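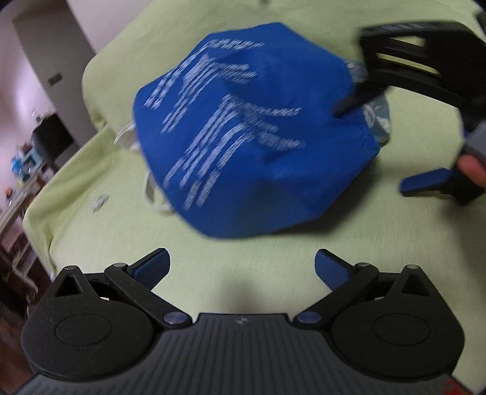

4. SETTING UP THE STEAMER AND FIRST USE

Print this section | E-mail this section

This section is for the Kuvow upright garment steamer, 1,455 watts, with the two-part pole. If you have the small hand model, please go to section 9. The tank is different there and the steps 4.2 and 4.3 are not correct for it.

Please read section 2 (Safety) before you connect the steamer to electricity.

4.1 Putting the pole together

1. Place the base on a flat floor. Carpet is allowed if it is short. On long carpet the wheels sink and the base can lean.

2. Push the lower pole into the round hole at the back of the base until you hear a click. Turn the gray collar to the right.

3. Push the upper pole into the lower pole. Close the clip. If the clip does not close, the upper pole is turned the wrong way. Take it out, make a half turn and try again.

4. Hang the hanger on top. The open side of the hook must look to the front.

5. Connect the hose to the base. The thread is made of plastic and it can be damaged, so turn by hand only and stop when it feels firm.

6. Put the steam head on the hook. The hose should go up without a bend. If it makes a loop near the floor, raise the pole one step.

Note: The two poles can come apart again for storage. The lower pole can also come out of the base, but it is tight, and in our shop in Pratby we leave it in.

4.2 Filling the tank

1. Be sure the plug is out of the wall.

2. Lift the tank with its handle and turn it over.

3. Open the cap and fill to the line MAX. Use tap water if your water is soft. In Penurley and the villages on the hill side the water is hard, and there you should mix half tap water and half distilled water.

4. Close the cap, turn the tank back and look for drops. A few drops are normal. A steady drip means the rubber ring is missing or sits wrong, see section 7.

5. Put the tank on the base and press down.

CAUTION: Do not put perfume, vinegar, starch or softener in the tank. The warranty does not cover a pump that was damaged in this way.

4.3 First heating

1. Put the plug in the wall outlet. Do not use an extension cord together with other machines.

2. Turn the dial to 1. The lamp becomes red.

3. Wait until the lamp is green. Keep the steam head in the hook during this time.

4. Take the steam head in your hand, hold it away from you and let it blow for 30 seconds into the air. The first steam can carry dust from the factory and can smell a little of rubber. Do not point it at clothes yet.

5. Put the head back and let the steamer rest for 10 minutes with the dial on 0.

6. Do steps 2 to 4 one more time. After this the steamer is ready.

WARNING: Steam burns the skin very fast. Never steam clothes that a person is wearing. Keep children and animals out of the room.

4.4 Steaming on the hanger

1. Close the top button of the shirt, so the collar does not fall.

2. Hold the bottom of the cloth with your free hand and pull it lightly. Use the heat glove on this hand.

3. Start at the top and go down slowly. Let the head touch cotton and linen. For silk, keep a finger's width between the head and the cloth.

4. For thick cloth, turn the dial to 2 and do also the inside.

5. Leave the garment on the hanger until it is fully dry. If you put it in the closet too early, the wrinkles come back and sometimes also a smell.

Note: When water comes out of the head together with steam, the hose is too low or has a bend. Lift the head high above the pole, wait until the water has run back, and continue.

4.5 Steaming flat

Some things do not hang well: pillow covers, cloth bags, small curtains, hats without a wire. For these, use a bed or a table with a cotton sheet on it. A folded towel below the sheet protects the surface. Do not use a table with wax or varnish.

1. Take everything out of the pockets.

2. Put the item flat and smooth the big folds with your hand. 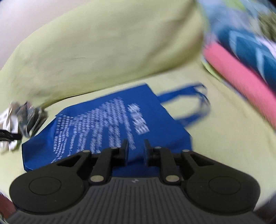
Flat tote bag on a sheet, handle at one side.

3. Check for printing. Steam a printed area from the back side, with the dial on 1. If you must do it from the front, put a thin cotton cloth between.

4. Move the head from the middle to the outside. Do not stop in one place.

5. Do handles and straps last. Pull them straight and hold the end with the glove.

6. Lift the item and let it cool over the back of a chair.

CAUTION: Many bags have a stiff sheet of cardboard or plastic in the bottom. Take it out first. If it is sewn in, do not steam the bottom.

4.6 After use

1. Turn the dial to 0 and pull the plug.

2. Wait until the steam head is cold.

3. Empty the tank. Do this every time, also if you will steam again tomorrow.

4. Open the small drain screw under the base and let the rest of the water go out in the sink. Close the screw.

5. Roll the cord loosely. Do not roll it around the hot base.

Note for customers who have the older gray base: the drain screw is on the left side, behind the wheel. You need a coin to open it. The seal of this screw can be ordered from Ambaye under the name "drain seal, old type". Please send the order by e-mail to Pouran Ebrahimi and write the serial number from the sticker.

Section 4 checked by Mihret Tefera, 8/25/20. Changes in this version: step 6 in 4.3 is new, and the water advice for Penurley is corrected.

Print this section | E-mail this section

Related sections
Section 2: Safety
Section 5: Which cloth, which setting
Section 6: Removing lime from the tank and hose
Section 7: Leaks, drips and noises
Section 9: The small hand model
Spare parts list, August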